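Gultutside Paperback Fair: a trip report

Oct 4, 2026

I got home from Gultutside with a sore shoulder, a tote bag that will never be the same shape again, and 16 old science fiction paperbacks I did not own when I left the house. So yes, it was a good fair!

For anyone new around here, the Gultutside fair is a one-day sale of used science fiction and fantasy, held in the old grain exchange by the river. I had heard about it for years from people in the comments and always had some excuse. This year I drove over the night before, stayed at a motel outside Stustmont that smelled of pancakes at all hours, and was in line before the doors opened. The line was half the fun. The woman ahead of me was hunting for one single book, the second Zurnine novel with the green spine, and she had a printout of the cover folded up in her coat pocket. I saw her again near lunch and she still hadn't found it.

There were 70 dealers inside, on two floors. Downstairs is the stuff you'd expect, long runs of space opera, media tie-ins, boxes of magazines in plastic sleeves. I went up first, on the advice of a reader (thank you, Marrowlight, you were right), because the upstairs dealers are smaller and price things to move. I found a whole carton of lost-colony books at a dollar each. Most had cracked spines and one had a grocery list on the inside cover, which I am keeping exactly as it is. Eggs, bleach, birthday candles. I'd read that novel.

My favorite stop was the Msimang table. Msimang is a small reprint press that does three or four titles a year, all of them books that fell out of print before I was born, and they commission new painted covers for every one. Real paint! They had the original for The Salt Engine on an easel and I stood in front of it so long that somebody asked me if I worked there. It has this enormous rusted hull lying in a dry seabed, and way down in one corner a tiny figure hanging out laundry. On the printed book you can barely make her out. At full size she has a face, and she looks annoyed. 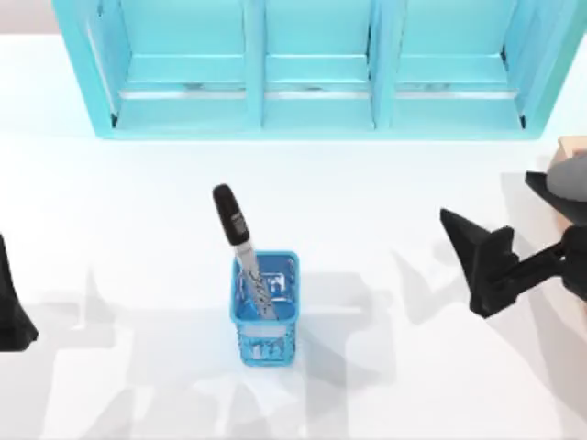
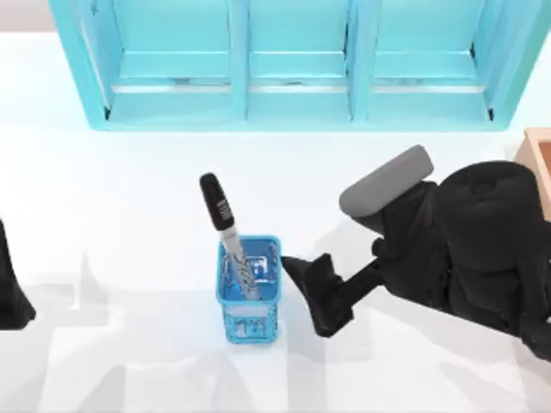 Anel Adams, who runs the press, gave a talk at noon in the side room. I expected a sales pitch and got a wonderful hour on how a forgotten book gets back into print. The hard part is finding out who owns it. Authors die, agencies fold, a contract says the rights go back to the family if sales drop under 400 copies in a year, and then there is no record of whether they ever did. Adams spent two years on The Salt Engine and finally got an answer from the author's niece, who had a box of letters and a second, unpublished ending. They printed both endings, one after the other, with no note on which is the real one. I love that so much. I haven't decided yet which I believe.

Somebody asked why the first print runs are only 100 copies, and Adams said that's how many fit in the hall closet. Big laugh, but I think it was the truth. After that we got into cover art, and things got lively. One man in the back row feels very strongly that spaceships should look like they could fly. Adams feels just as strongly that they should look like somebody's bad dream. I'm with Adams on this one, but I did write down two of the artists he mentioned and will report back.

Lunch was a cheese roll from the cart outside, eaten on the river wall with a book open on my knee. I read the first chapter of The Glass Tenant there, the one with the astronaut and the rosebush on the front. Long-time readers know my rule for Sunken Shelf picks: the cover gets it into the bag and the first chapter decides if it stays. This one stays. The narrator is a landlord on a moon with no air, she has just found out that one of her apartments has been rented twice, and both tenants say they've lived there alone for years. I nearly missed the afternoon raffle.

A few notes if you're thinking of going:

Bring cash. Plenty of dealers take cards but the signal upstairs comes and goes.

The stairs are steep and the elevator is slow - if you need it, go early.

Dealers start cutting prices in the last hour. I got three anthologies for the price of one that way, though I also watched the book I'd been circling all morning walk off under somebody else's arm. A first printing of Harbor of Moths, with the silver lettering. It still stings a little.

There's a smaller summer edition of the fair in July, downstairs only. I've already put it on the kitchen calendar.

Next up will be The Salt Engine, and I'm going to cover both endings, so expect spoilers and a warning in big letters at the top. After that, The Glass Tenant. If you were the woman with the printout, please write and tell me you found the green one!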